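Pavura Stairwell Set

Recordings made in and under the stairs of a two-story building, put together by Lensa Abdella and Donnie Baird for the Pavura project. First release, September 2025.

The set has 408 clips from 12 stairwells and the rooms next to them. We wanted indoor spaces where the ceiling changes height and the light comes from more than one kind of fixture. White walls and white ceilings are common in the set, so expect low contrast in many clips.
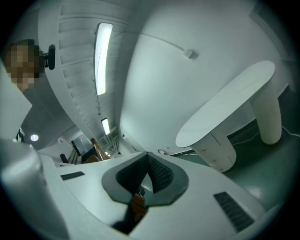 Clips are sorted into folders by stairwell, named stair_01 to stair_12. Each folder has a notes.txt with the type of lighting, the wall color and which side the stairs rise from. Notes for stair_09 are incomplete — Donnie still has to fill in the lighting.

Labels

under_stairs: the underside of the steps is in view
tube_light: long ceiling fixture
round_light: round ceiling fixture
person: at least one person in view

A clip can carry several labels. Labels were added by hand and checked once.

Faces are pixelated. If you find one that was missed, write to Lensa with the clip name and we will replace the file.

Known problems

Straight edges bend near the sides in wide-angle clips. We have not corrected this.
233 clips have no sound — the rest have it, but it was not checked.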